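Clinar gripper kit – drops and misses on small soft items
Ticket 853, opened by Fouad Rawashdeh, Kunditholm workshop
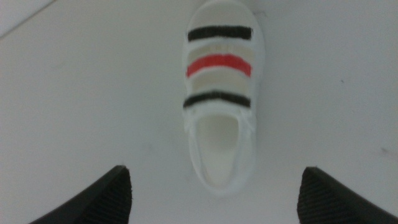
Right, so we've had the Clinar kit on trial since August and mostly I'm pleased with it, but I'm stuck on one thing and the manual isn't helping. Boxes, tubs, packets, all fine. Kids' shoes are driving me up the wall. The arm goes down, the fingers close, and about one go in three the shoe gets nudged along the table or slides out on the way up.

Set-up, so you don't have to ask: standard two-finger gripper with the ribbed pads it came with, wrist camera on the bracket from the kit, Stevis controller on the latest update. White table top. Closing force was on 200, which I think is the default (I never touched it before this).

What I've tried so far:

Cleaned the pads with a damp cloth. No change.

Put the force up in small steps. It held better but squashed the canvas at the heel, and our customer won't thank us for that. Back to 200.

Re-ran the camera calibration, both the quick one and the long one. The long one takes ages, by the way, and there's no progress bar! The pick point still jumped about on white shoes. Coloured ones were much steadier, so I started wondering whether it was losing the outline against the table.

Borrowed a dark grey mat from the packing bench and laid it over the top. Big improvement, hardly any nudging. I'd rather not work on a mat for good though, it creeps.

Reply from support (Hoshino desk)
Hi Fouad, thanks for all the detail. Please go to Vision, then Surface, and switch from Auto to Manual, then lower the exposure by 2 steps. Also set the approach to "slow last part". Leave the force alone for now. Could you send us the run log afterwards?

Back to me
Done all that, mat off. Much better – the pick point sits still now, and I've had a whole morning with only a couple of slips, both on shoes lying on their sides. Log attached, it's long (3000 lines, sorry).

Two things still open. The exposure setting goes back to Auto whenever I restart the controller, so I'm putting it in by hand every morning. And is there a softer pad we can buy for this gripper? I couldn't find one in the parts list. Please keep the ticket open until the restart thing is sorted.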